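Teaching a Robot Arm to Put the Caps Back On
Workshop Tips > Bench Automation

Every shared workshop has a cup of dead pens. Ours got so bad that we built a two-armed machine to deal with it, which took longer than buying new pens for the rest of our natural lives. These are the tips we wish we'd had taped to the wall in July.

Start with the grip. Pens are round and slick and would love to be on the floor. Close the fingers slowly, and on the barrel. Do your first tests with a pen you don't like.

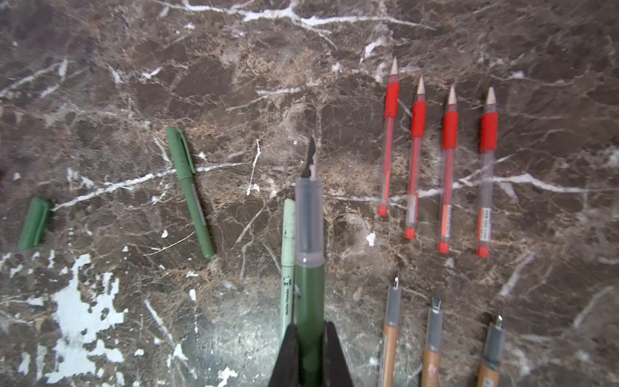 Pick up pens with the nib pointing away from the gripper, every time, and half your cap problems go away. Lay out the waiting ones the same way too. The green fountain pen between the fingers points straight out ahead, and the red gel pens and the orange-brown ones off to the right have their tips turned the same way. Set up like that, the arm needs one approach and not a whole repertoire. Galex, our control program (Edgars named it, we were tired), is happy with one approach. Give it two and it sulks.

Next, the bench top. Plain matte gray is what you want. We have marble, left over from somebody's kitchen, and it looks terrific and is a pain to work over. If you're stuck with a busy surface, wipe it down before each run and keep your lights off to the side so the polish doesn't throw glare back at the camera.

Caps should be sorted by color before you start. Put each bunch in its own patch with bare stone around it. Leave more room than looks necessary, a finger's width at the least, and then a bit more for the gripper, which has fat fingers.

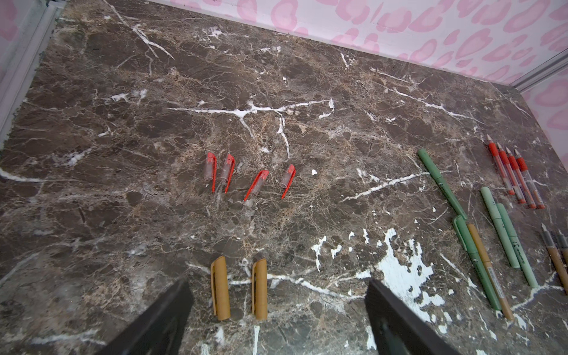

Clear plastic is the worst thing you can ask a camera to find. Ours lost so many caps that Ketsara wanted to dip them all in paint. Before you do that, look for the part that isn't clear. On these it's the bright red clip, so we told Galex to hunt for the clip and ignore the rest, since you can see the marble veins right through the caps. The tan ones never gave us any trouble at all. It took 167 tries to get the settings right, and Ketsara still has the paint.

Tip for the impatient: run at 15 percent speed until you've had a clean afternoon. Then go up in small steps. A pen cap can travel a surprising distance.
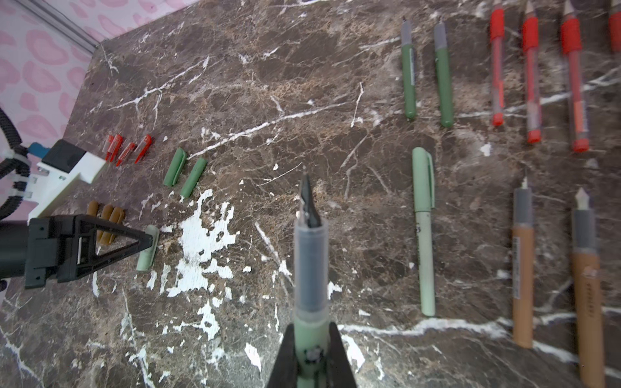
By Yareli Espinoza
Posted in Bench Automation | Jul 16, 2019

Now for the second arm. You'll be told you can do this with one arm and a clamp, and you can, if you enjoy adjusting clamps. With two, one holds the pen and the other brings the cap. Give each a home position and make it go there between moves. Tie the cables back with zip ties, leaving slack for the full reach, and swing the arm through its whole range by hand before you snip the ends. I snipped first. Learn from me.

Also:
Check the finger screws after every long session.
Never reach in while it's moving, even if the cap is right there.
Keep one hand near the stop button and the other off your phone.

Kęstutis would like it known that he can cap a pen in one second. He's been asked to stop demonstrating. 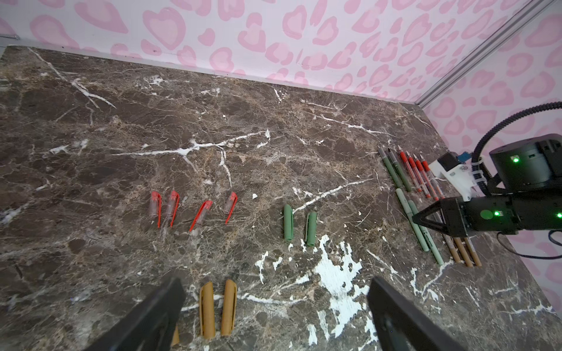 Second arm over the mint-green pens, tan caps up front.

Next month: pencils, and whether they need any of this.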